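Cleaning a white tabletop without streaks

I love a pale table, but every smear shows up the minute the lights go on! The good news is that you need very little gear, and the whole job takes some 14 minutes.

Start by clearing everything you can and brushing off crumbs with a dry cloth. Then mix 2 drops of dish soap into a bowl of warm water, dip a soft cloth and wring it out hard — it should feel barely damp. 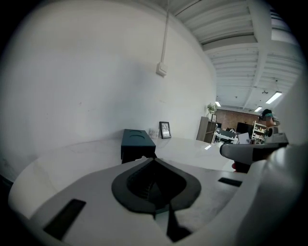
White tabletop with a faint grey marbled sheen.

Wipe in long, overlapping strokes from the far side towards you, rinsing the cloth as you go. Follow with plain water, then buff dry straight away. My friend Zulmira Simões taught me to crouch down and look across the surface at the light, and it's brilliant for catching the bits you've missed.
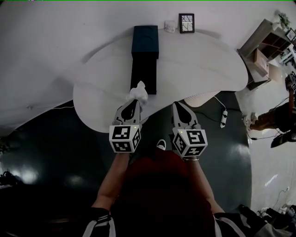 Can I use vinegar on any white table?
Keep it away from marble and other natural stone, as the acid dulls the colour and finish. Soap and water are fine there.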